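Gebrauchter Dell-Desktop als Bastelrechner – Erfahrungen nach 17 Wochen

Ich habe den Rechner über Trornwood bezogen, einen Händler für Altgeräte aus Büroauflösungen. Bestellt waren zwei Stück, beide ohne Festplatte. Einer steht seitdem bei Naomi Kinyua in der Werkstatt, der andere bei mir. Bezahlt habe ich 19 Euro pro Gerät plus Versand.

## Lieferung und Zustand

Die Verpackung war in Ordnung, viel Pappe, wenig Luft. Das Gehäuse hatte Kratzer am Deckel, sonst nichts. Auf dem Lieferschein stand die Lagernummer 2888 und sonst wenig Brauchbares. Welcher Prozessor verbaut ist, musste ich selbst nachsehen. Bei dem Preis kann man damit leben, eine Zeile in der Artikelbeschreibung wäre trotzdem nett gewesen.

## Innenraum

Zum Arbeiten lege ich das Gehäuse flach auf die Seite. Das Netzteil nimmt die rechte Partie ein, die Hauptplatine liegt links daneben. An den Sockel kommt man gut heran, sobald der Kühler abgenommen ist. Der Prozessor sitzt in einem Metallrahmen mit seitlichem Hebel, der bei meinem Gerät recht stramm ging. Alte Wärmeleitpaste vom Heatspreader zu wischen hat länger gedauert als der ganze übrige Ausbau.

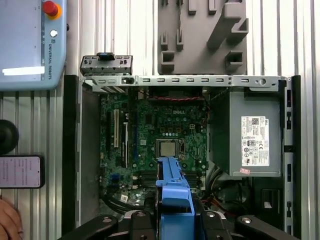

## Erweiterung

Links auf der Platine gibt es noch einen cremefarbenen PCI-Steckplatz. Für mich war das der Kaufgrund, weil ich eine ältere Messkarte weiterverwenden wollte. Sie wurde beim ersten Start erkannt. Daneben sitzen ein kurzer schwarzer und ein langer dunkelblauer Steckplatz. Eine breite Grafikkarte würde ich hier nicht einplanen, das Netzteil hat keine passenden Anschlüsse dafür.

Die Speicherbänke liegen unterhalb des Prozessors. Das Einsetzen der Riegel geht einhändig schlecht, man muss die Platine etwas abstützen.

## Betrieb

Mit neuer Paste und einer kleinen SSD läuft der Rechner ruhig. Unter Last hört man den Lüfter deutlich, im Leerlauf kaum. Naomis Gerät brummte anfangs – ein loser Gehäusedeckel, mit einem Streifen Filz behoben. Für Textverarbeitung, Messprotokolle und eine alte CAD-Version reicht die Leistung. Videos in hoher Auflösung ruckeln.

## Fazit

Plus: günstig, übersichtlich aufgebaut, PCI vorhanden.
Minus: dürftige Angaben vom Händler, Lüfter unter Last laut, kaum Reserven beim Netzteil.

Ich würde das Gerät wieder kaufen, allerdings vorher nach dem Prozessor fragen. Eine neue Knopfzelle für die Platine sollte man gleich mitbestellen, bei mir war die alte leer.

Clifford Chisholm, Oktober 2018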